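The Khoo Bank question

The Khoo Bank question is the long-running argument between Omum and Zutent over a low, marshy strip of land on the lower Khoo River. I've been reading about it on and off for years, and this article is my attempt to put the whole thing in one place, with the legal bits in plain words.

If you only want the short version: both countries agree that the river is the border. They disagree about where the river is.

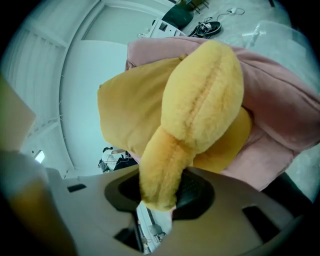
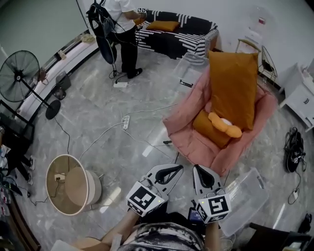
Awuor Mushi

Where it is

The Khoo comes down out of the hills on the Zutent side and runs 55 kilometers through flat country before it reaches the sea. For most of that stretch it behaves itself. Near the town of Flurkasby, though, it splits into two channels, a deep one to the north and a wide, slow one to the south, and the ground between them is the Khoo Bank.

Maps from Omum call the southern channel the Khoo and give the northern one a name of its own, the Cut. Maps from Zutent do the opposite: the northern channel is the Khoo, and the southern one is the Old Arm. You can usually tell where a map was printed without looking at the publisher (I have a small pile of them and this has worked on every one so far).

People do live there, mostly on the eastern end where the ground is a bit higher. There's grazing in the dry months, a reed harvest, and a lot of eel fishing.

The boundary treaty

The border was fixed in a treaty of 54 articles, most of which deal with customs, mail, bridge tolls and the return of stray cattle. Only Article 6 is about the line itself. It says the boundary shall follow "the principal course of the Khoo to the sea," and that is all it says! No map was attached. There's a sketch in the Omum archives that a few writers have treated as the missing map, but it isn't signed and it stops short of the fork, so I wouldn't lean on it.

The words "principal course" have kept lawyers busy ever since. Omum reads them as the channel everyone thought of as the main river when the treaty was signed. Zutent reads them as the channel that carries the most water, or at least the one a loaded boat would take. Both readings are perfectly respectable. In boundary law the deepest navigable channel is often called the thalweg, and plenty of river treaties use that word or something close to it. This one doesn't, and the two sides have each claimed that the omission helps them.

Then there's the river itself. When a river shifts slowly, a bit of mud at a time, the usual rule is that the border moves along with it (accretion, if you want the term). When it jumps suddenly into a new bed, the border usually stays where it was, which goes by the lovely name of avulsion. Omum says the northern channel opened in a single flood. Zutent says it had been there all along and simply got deeper. The flood is well recorded in the Flurkasby parish books, but they talk about drowned sheep and a lost mill wheel and say nothing useful about channels.

The joint survey

The two governments set up a joint survey before they tried anything in court, and I think it's the most interesting part of the story. It was led by Přemysl Lukáč, an engineer brought in from outside on the understanding that neither side could dismiss him. His crew took soundings in both channels and bored into the bank to see how the layers of silt had been laid down.

Lukáč's report annoyed everybody. He found that the northern channel was the deeper of the two but that the southern one carried more water in the wet season, and he declined to say which was "principal" - that was a question about words, he wrote, and he'd been hired to measure mud. He did say that the lower silt in the northern channel looked older than the flood. Zutent has quoted that sentence in every filing since. Omum points to the next sentence, where he says the samples were taken too far upstream to be sure.

The arbitration

The case finally went to a panel of arbitrators sitting in Flurkasby. Omum objected at the start that the panel had no power to hear it. Its argument was that Article 6 could be interpreted only by the two governments acting together, and that agreeing to arbitrate "matters of navigation" didn't mean agreeing to arbitrate the border. The panel split the question up. It ruled that it could decide what the treaty meant, but that it couldn't look at who had been collecting land tax on the bank or running the ferry.

That second part gets skipped in a lot of summaries, and it matters quite a bit. A good chunk of Omum's case rested on its having run the place day to day - the school, the ferry, the land register. Take that away and you're left with the wording and the mud.

Omum's assembly answered with a resolution rejecting the ruling on the panel's powers. The resolution doesn't stop the proceedings, and Omum's lawyers kept turning up and filing papers all the same, with a line at the top of each one saying that they did so under protest.

Life on the bank

Residents can hold papers from either country, and many families have both kinds in the house. Eel licenses are sold by both sides at different prices. The ferry still runs under the Omum flag and takes money from either country. The mail comes from Zutent. A local arrangement lets each side's police cross the bank but not make arrests there without a phone call first, and as far as I can find it has never been written down anywhere official.

Where things stand

As of 20 October 2019 the panel has heard both sides on the meaning of Article 6 and hasn't given its decision. New soundings have been requested for the lower end of the northern channel, below the spot where Lukáč stopped. I'll update this section when they're published.

See also: Accretion and avulsion; Thalweg; Flurkasby; Khoo River ferry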